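Draft 3 of the report, still needs page numbers. Sunday, September 17, 2023

# Collecting towel examples for the Plaltholm folding project

## What we wanted

A set of short recordings of a person picking up and folding cloth with a hand-held gripper, good enough to train a policy that later runs on an arm. No arm needed for the collecting. That was the whole attraction, arm time is booked solid and we had one term.

Target was 871 recordings. See below for how many survived.

## Set-up

- one hand-held gripper with the camera looking out over the fingers
- towels from the Hendriks box (the thin ones, not the bath ones, those just slide out)
- Wusach mapping software for working out where the gripper was at each moment
- laptop running the Poltel labelling tool

Calibration first thing every session. We skipped it once in June and had to bin the whole afternoon.

## How a recording goes

1. Towel dropped on the table from shoulder height so it lands differently each time.
2. Start recording, hold still for a second.
3. Pinch, lift, fold, let go.
4. Stop. Type a one word note: good, slip, double, bad.

"Double" means two layers got picked up when you wanted one. This happened loads in the first week. Opening the fingers less before the pinch helped a bit, coming in at a slant helped more.

Speed matters too. Everyone goes too fast once they get bored and then the mapping loses track on the turns. We put a limit of 12 recordings per person before swapping. Felt slow, but the later files are much cleaner.

## What we threw away

70 recordings went in the end. Mostly lost tracking, some where the person's other hand helped the towel along without them noticing. Also a few where the notes didnt match the file, our fault, two people typing into the same sheet.

So 801 left. Split by session and not at random, otherwise nearly identical folds end up in both training and test and the score looks better than it should.

## Grasp height

Worth its own section as the marker asked. If the pinch is low and flat the fingers drag the cloth along the table. If it gathers a peak first, the fabric comes up in one bunch and you can see between the fingers whether you have it. We told people to aim for the peak every time, then worried the examples were all too alike, so the last 7 sessions allowed either. 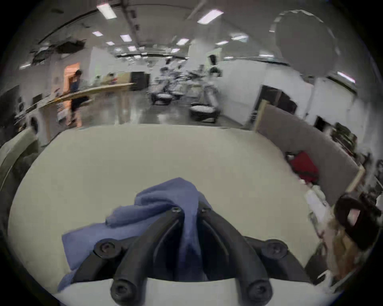 *Robot Learning Group, Department of Mechanical Engineering*

The blue towel is a fair example of the peak grasp, cloth pinched at the top with the rest spilling off to the left. It also shows a problem we only half solved. The fingers and towel take up a lot of the view, so the mapping has to lean on the room behind, mainly the ceiling lights. Fine if you hold the gripper level. Tip it down towards the white table and there is very little for it to hang on to.

## Still to do

- retrain with the either-grasp sessions left out, compare
- second table, darker top, to see if tracking improves
- write up the failed slips seperately, they might be useful as negative examples
- return the spare gripper fingers

Training results go in part two. First run finished but the test folder was pointing at the wrong session so ignore the numbers on the shared drive for now.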